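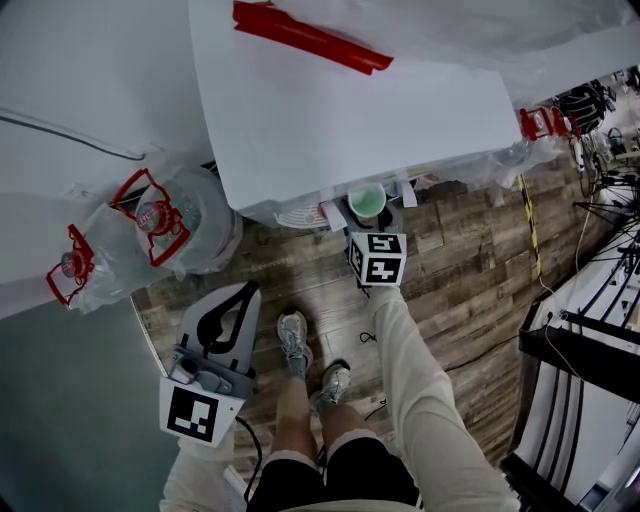
Page last changed: 5/29/21

The Water Corner in Totholm: Gallery

Welcome to the gallery page of our water corner. It is a small part of the big room on the ground floor of the Grekmont building in Totholm, between the white table and the wall. We wanted to have a page for it, as the other parts of the room have already their pages (the shelves, the sewing table, the window side) and people who use the room for the first time often ask where the water is.

The pictures come with short notes. I wrote them in English so that everybody in the building can read them. If you find a mistake in the language, please write it on the paper at the door and I will correct it.

The floor
The floor has planks in brown and gray tones, or it looks like planks. I like this floor very much. It is easy to sweep and it does not show every small stain, so please look twice after you have spilled something. On it stands a small plastic cup with a green liquid, a very clear green that you can see through. Cups on the floor are allowed when you are working with them, but please take them away when you leave. A shoe finds a cup very quickly.

The water jugs
The two large jugs are on the left. They are clear plastic, with red caps and red carrying handles on top, and they still have part of their plastic wrapping. We leave the wrapping on until a jug is needed. I know that some people prefer to remove everything on the day of delivery, but then the jugs get dusty near the cap and somebody must wipe them.

Wang brings the water to the building on the first working day of the month. The driver leaves it at the side entrance. From there we carry it ourselves, one jug at a time, with the handle and with one hand under the bottom. Please do not roll the jugs over the threshold. Last November one of them was rolled and we had a long afternoon with the mop.

The white table
Everybody knows the white table. It came with us from the old room, it is heavy, and it has a large top, so we use it for cutting and wrapping and for putting down all things which have no other place. The translucent plastic sheet that lies over parts of it should be folded after use. It can be folded by one person: first in half along the long side, then again, and then you roll it from the short end. For the last step it helps to press the air out with your forearm.

On the table lies a red roll. If you need it, use it, and put it back on the table where the next person can see it. Small things on this table have a way to go under it.

Under the table
I must be honest about this place. There is a white round thing with slots, a bit like a fan, and there are small white paper tags and several things wrapped in plastic. I have asked in the building group to whom these belong. What has no name on it by the end of the month will go in the box for the Fliltinov market, where other people may be glad to have it. The paper tags can stay, but in an envelope, please. They are good tags and we use them for the plant pots in spring.

The wall side
At the white wall we keep the smaller things. It was the last part of the room which we put in order and it is still not finished. The idea is that the things for drinking stand together and the things for building stand together. As you see, the cups and the blocks do not yet agree with this idea.

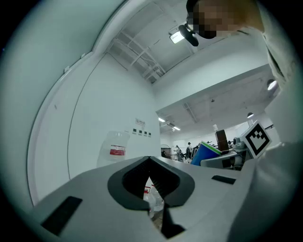 Blue cup with a green rim, and the tall brown block standing upright behind it.

The blue cup
The blue is very bright and it is the easiest thing in the room to find. This makes it useful. When I explain to somebody on the phone where something is, I start from the blue cup and go left or right. It does not belong to the set of small plastic cups, and it should not be thrown away with them.

The brown block
The block is for the building table. Children like to put it on its end, and grown people also. When it stands like this near the cups, please check that it stands well, or lay it flat. We had no accident with it until now.

The bottles
There is a small white bottle behind the block, and also a clear bottle with a red cap. For the bottles we have only one rule: write on them. A piece of tape with the name and what is inside is enough. Clear bottles all look the same after one day, and it is a pity to pour something away only because no person dares to drink it.

What we still want to do

A low shelf for the jugs. They are heavy to lift from the floor and the people with a bad back do not like to ask for help. The shelf must hold 200 pounds, and it must be narrow enough that the passage stays free. In the hardware store in Totholm there is a metal one for 61 dollars. I measured the place along the wall and it fits with a little space left over.

A basket for the used wrapping. Now it goes on the table or behind the table, and then it is difficult to say which plastic is the good sheet and which is garbage. The good sheet was put in the garbage once already.

Hooks. I would like to have eight of them, low enough for the children. The bags could hang there and would not stand at the end of the table.

New cups which can be washed. This is discussed every year. The small plastic ones are practical for a big group, but for normal days I think that glasses would be nicer. We have 19 glasses in the kitchen upstairs which are almost never used, and I have asked if we can bring half of them down.

The room is open on weekdays until eight in the evening. The key is in the usual place. If you use the last water, please put a line on the delivery list next to the side entrance, also when it is only a small amount that is missing.

Back to: The shelves | The sewing table | The window side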